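4. Working Close to Household Appliances
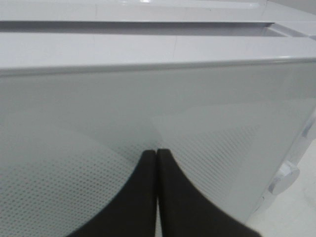

Fig. 4-1. Wrist camera view: nearly closed fingertips in front of the appliance's glossy front panel.

I wrote this part after Chutima Kaewmanee and I spent most of July setting up the Asel arm in the Drilen test kitchen. It's our house rules, plus a few things I wish I'd known going in!

1. Unplug the appliance before the arm goes anywhere near it. Pull the plug out of the wall – switching it off at the dial doesn't count.

2. Set the speed limit to 12 percent. I know, it feels like watching paint dry, but leave it there until you've done 12 clean approaches in a row.

3. Bring the fingers in closed and stop short of the front panel. Check the gap from the side with your own eyes, because shiny plastic throws reflections that can fool you on the wrist view.

4. Find the rim, the knob and any slots on the wrist view, and mark each one as a keep-out area. You can open up the knob later (see 4.3).

5. Set the force limit to 35 on the Ulico panel and save it under your own name. Getachew Dinsa likes 39 for stiff knobs, so ask him first if you want to go that high.

Note: Dot patterns on a panel are fine to have in view. I just don't use them as tracking points.

CAUTION: Never send the fingertips into a slot, even with the plug out. Keep one hand on the stop button the whole time the arm is moving.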